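Ticket 1533-B: Label printer skips every second label after stock change
Product: Litosari LT desktop label printer, network model
Site: Girnness returns depot, packing bench 2
Status: Closed
Priority: Normal

Reported fault

Printer feeds one blank label after each printed one. Began after the bench moved from the old 50 mm stock to the narrower stock supplied by Kaneko. No error on the panel. Status light stays green. Jobs sent from the Cundeck stock system show as complete, and the queue is empty afterwards. The same jobs sent to the printer on bench 1 come out correctly.

Initial checks

Power cycled at the wall, left off for a full minute. No change.
Print head wiped with an alcohol pad. Print quality was already good. No change.
Roll removed and refitted, guides closed up against the liner. No change.
Test page from the panel menu: prints correctly, no blank after it.

The test page result matters. It is built inside the printer and takes no layout from the computer, so a clean test page points away from the rollers and towards either the gap sensor reading or the page length in the driver.

Sensor

Ran the sensor calibration from the panel. The printer fed several labels and stopped with the tear edge in the right place. Reading for liner before calibration was 814. After calibration it was 1,533. The old value had been stored for the previous stock, which has a thicker backing paper. Sent a job of 14 labels. Blanks still present, but now on every second label without exception, where before the bench had seen an occasional pair of good ones. Calibration was therefore wrong and needed correcting, but it was not the whole fault.

Driver

Opened printer preferences on the bench computer. Label height was set correctly. Gap was set correctly. Under the advanced tab, "Feed after job" was set to one label. Cleared it and sent the job again. Blanks still present.

Looked at the job as sent by Cundeck. The template for returned goods carries its own page height, and this overrides the driver. It was still set for the old stock, which is taller by 24 mm. The printer was reaching the end of the new label with page still to print, running on over the gap and then feeding to the start of the next one. Bench 1 did not show the fault as it is still on the old roll. 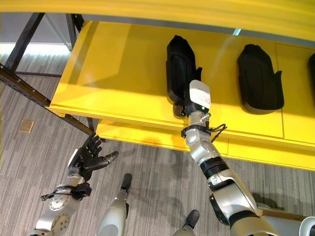

Fix applied

Copied the returns template in Cundeck and saved it under a new name with the correct page height. Pointed bench 2 at the copy. Left the original in place for bench 1. Moved the barcode up by two lines so that it clears the bottom margin — the shorter label leaves very little room there. Sent the job again, all labels good, no blanks. Scanned the first and last with the handheld reader and both were accepted.

Further note from site, next morning

One blank seen at the start of the shift, none after. This is expected. The printer feeds a single label at switch-on to find the gap, and the setting can be changed under Media, Power-up action, if the waste is a nuisance. Site has left it as it is.

Outstanding

Bench 1 will need the same change when its old stock runs out, due some time in September. Run the sensor calibration first, then switch the template. If the template is switched while the old roll is still fitted, text will print in the right place but the tear position will drift.

Closed by second line support. Reopen under the same number if the blanks return.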